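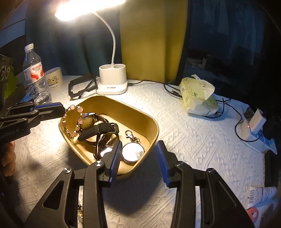 Category: Work diary / Perception and planning

2021-12-26

Sunday, and the office is quiet, so I write this at home with the tea next to the keyboard. I promised Şengül Erdem that I would keep the diary also in the holidays, and I am four days behind already.

The subject of the week is the small things in the tray. Our segmentation works well with boxes and cups. With jewellery it does not work well. A bracelet of translucent beads is, for the model, a group of separate objects with holes in the middle, and the holes have the colour of whatever lies under them. When it rests over a watch strap, the mask of the bracelet takes a piece of the strap also, and then the planner receives one long object which does not exist in the world.

I went through the whole Rashti set again, 131 recordings, and I marked by hand every one where the mask was broken. It was 87. Last month I wrote in this diary that the problem was "rare". I leave that sentence where it is, but I am a little ashamed of it.

Haoran Xia believes that the lamp is guilty. The gold tray gives back the light, and the round faces of the watches are almost the same brightness as the tray wall behind them. He asked me to lower the exposure limit in the config and run everything again. I did it on Friday evening. The watches became better. The bracelet became worse, which I expected, as the clear beads need every bit of light they can get. So now we have two values and we need a rule for choosing between them, and I do not like rules of this kind. They grow.

Then I spent half a day on a mistake of my own. In Plutar, our tool for replaying the recordings, the time of the left gripper and the time of the right gripper are read from two different fields. I had changed one of them in the autumn and forgot the other. The difference was 30 milliseconds. This is not much when the hands are still, but when one gripper holds a chain and the other comes to meet it, the opening width belongs to one moment and the pose to another. The planner learns that the fingers close before they arrive. Sânziana Oprea found it in perhaps ten minutes, by looking at the plot of the two widths together. I had looked only at the numbers.

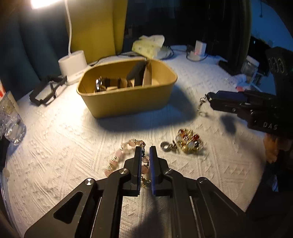
After the correction I trained the small policy again, only on the part with the beads. For soft objects we do not give it one grasp point any more. It gets a line along the strand, and it may choose any place on this line where the jaws have space on both sides. Aslı Karabulut wrote the first version of this for cables, and I changed surprisingly little: the minimum radius, and the cost for going near another object. The second one is important. When two pieces lie close together, the old planner liked to put one jaw between them and push.

The replay shows 13 proposals where the jaw still goes inside a neighbouring piece. I saved them in a separate folder with the name "pushing" so that I can run them every night as a test. Muammer Ekinci says that a test which always fails will be ignored by everybody after one week. He is probably right. I will mark them as expected failures and take them off the list one by one.

There is one thing I still do not understand. The confidence of the line is higher at the metal spacers than at the beads, even when the spacers are half hidden. Perhaps the network only likes sharp edges. I wanted to check this with the beads blurred on purpose, but the script for the blur is on the Tondon machine, and that one is switched off until January.

For the meeting I must prepare one page for Şengül: the 87 broken masks, the mistake with the time, the folder with the failures. I want to write the mistake first. If it is at the end it will look as if I am hiding it.

Also to do: update the Plutar readme, ask Haoran where he keeps his exposure table, rename the Suro branch before somebody merges it by accident.

My mother called while I was writing and asked if I am resting. I said yes. I will close the computer now and go out for bread.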